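Thread on washing and looking after cleaning cloths, because I keep answering the same messages one at a time. I clean houses and small offices in Sturkstead and do all my own laundry.

Cloths first. I keep 40 in rotation. Fewer than that and I end up running the washer half full in the middle of the week.

Sort by what the cloth touched, then by fabric. Bathroom cloths never go in with kitchen cloths. Glass cloths get their own load because any lint ruins them.

Color coding works if you stick to it. Mine is red for toilets, blue for sinks and tile, green for kitchens, yellow for dusting and furniture. Pick any order you like, but write it down and tape it inside the closet door.

Shake everything outside before it goes in the washer. Hair and crumbs do not rinse out. They move from one cloth to the next.

Microfiber goes in warm water, with a small amount of plain liquid detergent. No fabric softener and no dryer sheets. Softener coats the fibers and the cloth starts pushing water around.

Cotton can take hot water. I wash old T-shirts and cotton dusters hot, with the towels.

Do not mix the two. Microfiber grabs cotton lint and holds on to it. If you have already done this, run the microfiber again by itself and then pick off what's left with a strip of tape.

Use less detergent than the cap says. I was using a full cap for years and my cloths were stiff. I now use one tablespoon for a medium load in a front loader. Top loaders need a bit more.

Stiff cloths can usually be brought back. Soak them in hot water with half a cup of white vinegar for an hour, then wash with no detergent at all. If suds show up in that wash, that is old soap coming out. Run it again.

Never put vinegar and bleach in the same bucket or the same load. The fumes are dangerous. I keep them on separate shelves.

Bleach breaks down microfiber anyway. I only use it on white cotton.
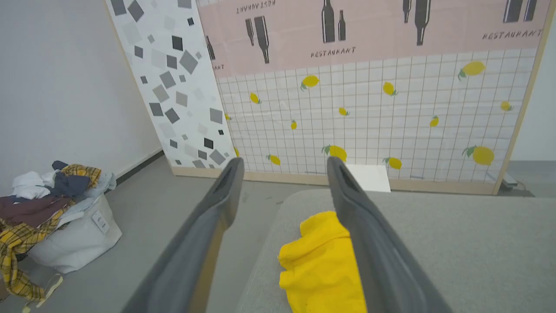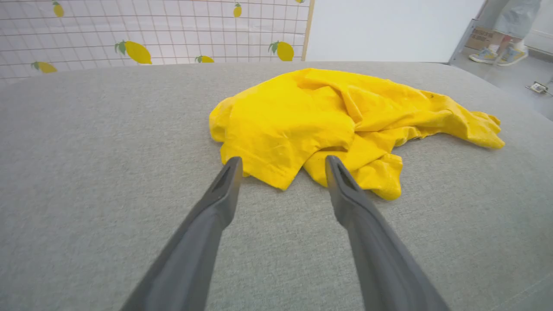 Yellow cloth on gray upholstery.

Question I get a lot: can I dust with the same cloth I use with furniture polish?

It's better to keep two. Polish stays in the fabric after one wash, and the next time you dust with it you leave streaks on screens and glass. Mark the polish cloth with a stitch in one corner and wash it separately.

Drying. Low heat or a line. High heat melts the ends of microfiber and it will feel scratchy afterward. A scratchy cloth can mark a glossy table, so those get moved down to floors and baseboards.

I line dry from April to October. In winter I use a folding rack near the heater and turn everything over before bed. It's dry by 7 in the morning.

Clean the lint screen before the microfiber load as well as after it. Whatever is in there ends up on the cloths.

Odors. If a cloth smells after washing, it sat wet too long. Hang cloths over the side of the bucket when you finish a job, and don't leave them in a tied bag in the car. I have done that in July and threw the whole bag out.

Grease is a separate problem. Rub a little dish soap into the spot, leave it 11 minutes (one short radio segment, that's how I time it), then wash as usual. Cloths that have soaked up oil-based stain or linseed oil should not go in the dryer at all. They can catch fire. Lay them flat outside until they are stiff and dry, then check how your town wants them thrown away.

How long do they last? The packs I buy say 200 washes. Mine go longer on dusting and shorter on ovens. When a cloth stops picking up a few drops of water on the counter, it's done.

Old ones become rags for bike chains, paint drips and window tracks. After that, trash.

Storage: folded in thirds, in a lidded bin, one bin per color. Open shelves collect dust, and then you are wiping with a dusty cloth.

Someone asked what all this costs. My last bulk order was $401, and it covered cloths, mop pads and detergent for most of a year. Washing them properly is why I don't order more often.

Mop pads are a different routine with a prewash. I'll post that one in November when work slows down.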